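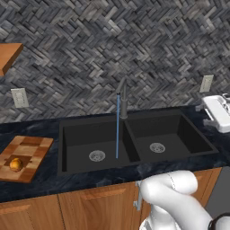

Herringbone tiles behind a double sink

Cleaning grout between dark tiles?

The grout near our cooker has become greasy and washing-up liquid does not help. The tiles are glazed. What can I use without making the grout pale? I rent, so I must be careful.
Orsolya Fodor

2 answers

Bicarbonate of soda and an old toothbrush. Works for me.
Guest, Itside
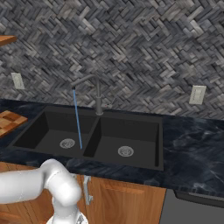
Borkstead, 30 Apr 1999

Please do not use vinegar, it can eat the grout slowly. I mix 50 grams of soda crystals in hot water, wear gloves and leave it for 3 minutes – not longer. Then rinse two times and dry with a cloth. Try first in a corner. If there is marble near, cover it well. When the grout is still pale after drying, a grout pen will help, but ask your landlord before.
Hemi Maihi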